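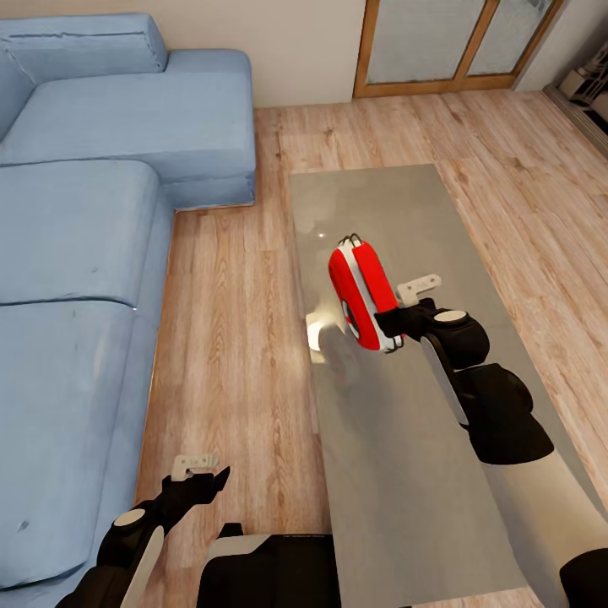
세 입자 붕괴의 달리츠 도표를 직접 그리는 방법

2021년 8월 2일
글: Nenell 계산물리 노트 편집부

정지한 입자 하나가 세 입자로 붕괴할 때 운동학적으로 허용되는 영역을 구하고, 그 안에 사건을 균일하게 생성하는 절차를 정리한다. 상대론적 에너지·운동량 보존과 배열 연산을 다룰 줄 아는 독자를 기준으로 한다. 자연단위계(c = 1)를 쓰며 질량과 에너지의 단위는 같다.

준비

난수 생성기와 2차원 히스토그램 함수가 있는 언어면 충분하다. 본문의 변수 이름은 Zisby 스크립트의 표기를 따랐다. 배정밀도 실수를 사용한다. 단정밀도에서는 경계 근처의 제곱근 안이 음수로 떨어지는 경우가 잦다.

예제의 질량은 다음과 같다.

M = 9
m1 = 2
m2 = 3
m3 = 2

M이 세 질량의 합보다 크므로 붕괴가 허용된다. 다른 값을 넣을 때에도 이 조건을 먼저 검사하고, 만족하지 않으면 실행을 중단하도록 한다.

1단계. 불변량 정의

두 입자씩 묶은 불변질량의 제곱을 쓴다.

s12 = (p1 + p2)^2
s23 = (p2 + p3)^2
s13 = (p1 + p3)^2

세 값은 독립이 아니다.

s12 + s23 + s13 = M^2 + m1^2 + m2^2 + m3^2

예제에서 우변은 98이다. 따라서 s12와 s23만 정하면 s13은 자동으로 나온다. 이 합은 나중에 검산에도 쓴다. 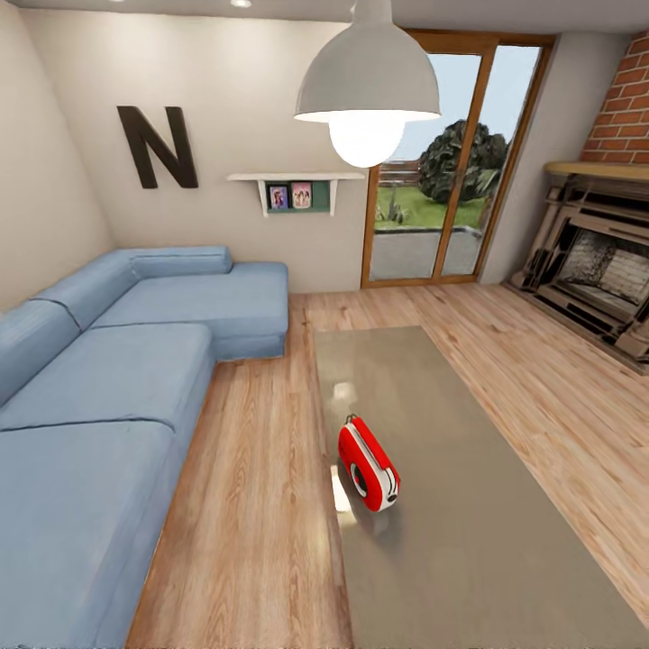 연한 파란색 ㄱ자형 소파가 있는 거실

2단계. s12의 범위

하한은 입자 1과 2가 서로에 대해 정지한 경우이고, 상한은 입자 3이 모입자의 정지계에서 정지한 경우다.

s12_min = (m1 + m2)^2 = 25
s12_max = (M - m3)^2 = 49

s23의 전체 범위도 같은 방식으로 구한다. 예제는 m1과 m3이 같아서 s23 역시 25에서 49까지다. 질량을 바꾸면 두 축의 범위가 달라지므로 축 설정을 공유하는 코드는 고쳐 두어야 한다.

3단계. 경계 곡선

s12를 하나 고정하고 입자 1과 2의 질량중심계로 옮긴다. 이 계에서 입자 2와 3의 에너지는 다음과 같다.

E2 = (s12 - m1^2 + m2^2) / (2 sqrt(s12))
E3 = (M^2 - s12 - m3^2) / (2 sqrt(s12))

운동량의 크기는 k2 = sqrt(E2^2 - m2^2), k3 = sqrt(E3^2 - m3^2)이다. 두 운동량이 나란할 때 s23이 최소, 반대 방향일 때 최대가 된다.

s23_max = (E2 + E3)^2 - (k2 - k3)^2
s23_min = (E2 + E3)^2 - (k2 + k3)^2
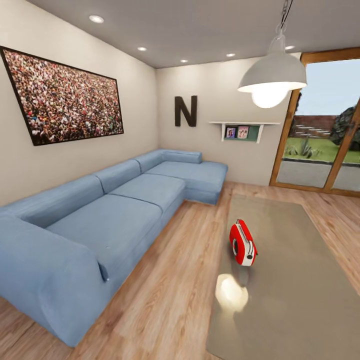
부호를 혼동하기 쉬운 부분이므로 한 점을 손으로 확인한다. s12 = 36이면 E2와 E3은 모두 41/12이고, k2는 1.635, k3은 2.770이다. 대입하면 s23_min = 27.29, s23_max = 45.41을 얻는다. 코드의 출력이 이와 다르면 분모의 2가 빠졌는지 먼저 본다.

s12의 양 끝에서는 k2 또는 k3이 0이 되어 최솟값과 최댓값이 일치한다. 반올림 때문에 제곱근 안이 아주 작은 음수가 되면 0으로 잘라 준다. 경계에서 먼 점까지 음수가 나온다면 식을 잘못 옮긴 것이므로 잘라내기로 덮지 않는다.

4단계. 사건 생성

행렬요소가 상수이고 스핀을 평균했다면 사건 밀도는 s12-s23 평면에서 균일하다. 따라서 단순한 기각법으로 충분하다.

(가) s12와 s23을 각각의 전체 범위에서 균일하게 뽑는다.
(나) 뽑은 s12로 s23_min과 s23_max를 계산한다.
(다) s23이 그 사이에 있으면 채택하고, 아니면 둘 다 버린다.

s23만 다시 뽑으면 안 된다. 그렇게 하면 허용 구간이 좁은 s12에서 밀도가 높아진다. 채택된 사건이 700개가 될 때까지 반복하면 영역의 윤곽이 드러난다. 공명의 폭을 읽으려면 표본을 훨씬 늘려야 한다.

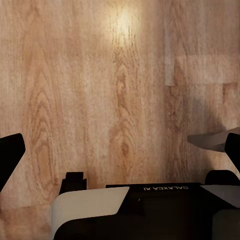 행렬요소가 상수가 아니면 각 사건에 진폭의 절댓값 제곱을 가중치로 준다. 입자 1과 2 사이에 스핀 0인 공명이 하나 있으면 s12가 일정한 세로 띠가 생긴다. 두 채널의 공명을 함께 넣고 진폭을 더하면 띠가 만나는 곳에서 간섭이 나타나므로, 이때는 산점도보다 등고선이 읽기 편하다. 봉우리 하나를 둘러싼 등고선은 사진 속 판재의 길쭉한 타원형 나뭇결처럼 고리 안에 고리가 겹친 형태로 그려진다. 색상표의 상한을 너무 낮게 잡으면 봉우리 부분이 밝은 얼룩으로 뭉개지는데, 나무 표면의 빛 반사 부분에서 결이 흐려진 것과 비슷한 모양이다. 이 경우 상한을 가중치의 최댓값에 맞추거나 로그 눈금으로 바꾼다.

5단계. 검산

채택된 사건마다 s13을 계산해 16 이상 36 이하인지 확인한다. 하한은 (m1 + m3)^2, 상한은 (M - m2)^2이다. 범위를 벗어난 사건이 하나라도 있으면 3단계의 경계식을 다시 본다.

균일한 경우에는 s12와 s23의 1차원 분포도 비교한다. m1 = m3인 예제에서는 두 분포가 통계 오차 안에서 같아야 한다. Fustenell 형식으로 저장할 때는 열 순서를 s12, s23, 가중치로 두고, s13은 저장하지 않는다.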